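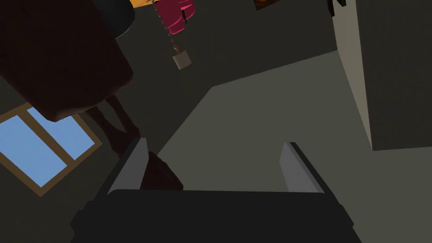

The Skadumia manipulation group has completed the first stage of its gripper and controller comparison. This thread summarizes the method, the results to date, and the questions that remain open. All trials reported here were run in simulation, in furnished household rooms, with the wrist camera as the only visual input.

Two parallel-jaw grippers were compared. The first is the Truvow, with slim fingers and a wide opening. The second is the Ung, with shorter fingers and a padded contact face. Each was mounted on the same simulated arm and driven by the same two controllers, so four pairings were tested in total.

The controllers are our in-house position controller, which has been in use since the group was formed, and Candar, a compliant controller written by Holger Ljungberg. Candar reduces the closing speed when it detects contact on one finger before the other. The position controller makes no such adjustment.

Room layouts were drawn from a pool of 143. The set includes bedrooms, studies and living rooms with ordinary furniture, wall fixtures and windows. Layouts were assigned before any trial began and were not changed afterward.

Each pairing was given 500 attempts. A number of attempts were withdrawn because the arm's starting pose placed it inside a wall or a piece of furniture. After those were removed, 1,686 attempts remained and are the basis for what follows.

An attempt was scored as a success if the object was lifted clear of its support and held until the arm had returned to its rest pose. Partial lifts were recorded separately. They are not counted as successes in any of our tables.

On grasping alone, the Truvow performed better with Candar than with the position controller. The difference was clearest with small box-shaped objects placed close to furniture legs, where one finger often touched the leg first. Under position control, that contact tended to push the object out of reach.

The Ung showed less difference between controllers. Its padded faces tolerate an uneven closing, and the shorter fingers touch nearby furniture less often. It was weaker on wide objects, as one would expect from its smaller opening.

The camera view deserves separate comment. With the wrist turned well away from level, walls and windows run diagonally through the view, and large pieces of furniture can fill a whole corner of it. Our object detector was trained mostly on upright views, and its error rate rose sharply in these poses.

Dark objects against dark furniture were the most common source of missed detections. A reddish-brown item beside a piece of furniture of nearly the same color was often merged with it into one region. The planner then treated the item as fixed and did not attempt a grasp.

We tested a simple remedy: rotating the view to match gravity before it is passed to the detector. This recovered many of the tilted cases. It did little for the dark-on-dark cases, which appear to need better lighting in the training set or a depth channel – possibly both.

Finger visibility also matters. The Truvow's fingers remain in view when open, with the space between them unobstructed, and this allows the controller to check alignment directly from the image. The Ung's fingers sit lower and are partly hidden by its own housing. Operators reviewing recordings found the Truvow easier to judge.

There are limits to these findings. Contact friction in the simulator is a single fixed value for each material, and soft objects were excluded. Cables, chains and other hanging items were present in some rooms as scenery only and could not be grasped or moved.

In response to a question received after our March update: no, the layouts were not filtered for difficulty. A further 7 layouts were held back from the pool for the final check, and no one tuning a controller has been given access to them.

The next stage will repeat the Truvow and Candar pairing on the physical arm, using a reduced set of objects. The Ung will follow once its mounting plate has been revised – the present one places the camera too close to the housing.

Holger Ljungberg will maintain the list of known detector failures during that stage. Groups working with either gripper are invited to send their own failure cases in reply to this thread, with the wrist pose included where it was recorded.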